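Penrose Tower Notes, README

What you get: 673 short notes on the insides of old office desktops, kept as one text file per machine. Wayne Tindall wrote most of them. Rodrigo Azevedo checked the ones he could.

What you don't get: proof that any of it helps you fix yours. The older Clako list claimed 4,000 machines, and when we went through it a good share were the same tower typed in twice with a different case color. We threw those out. I still don't trust the "condition" field and would ignore it.

Fields
id, maker, cooler, drive_latch, cable_path, condition, remarks

maker is filled in only if a name is printed on the board or case. Stickers don't count. People swap side panels, and a sticker tells you who owned a roll of stickers.

cable_path is free text. Sorry. Wayne tried a fixed list in June and gave up after 90 files.
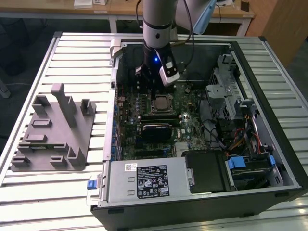
Issue 7

Dell board, tower on its side with the panel off. The drive latches are blue plastic, so drive_latch reads "blue, plastic" and stops there. Power cables in black, red and yellow run down from by the drive cage toward the corner. Whether that routing is original is anyone's guess, and remarks should say so.

Known problems
- cooler mixes up fans and shrouds in the early files
- Modumo entries have no remarks at all
- no license for the Lolico files yet, don't repost them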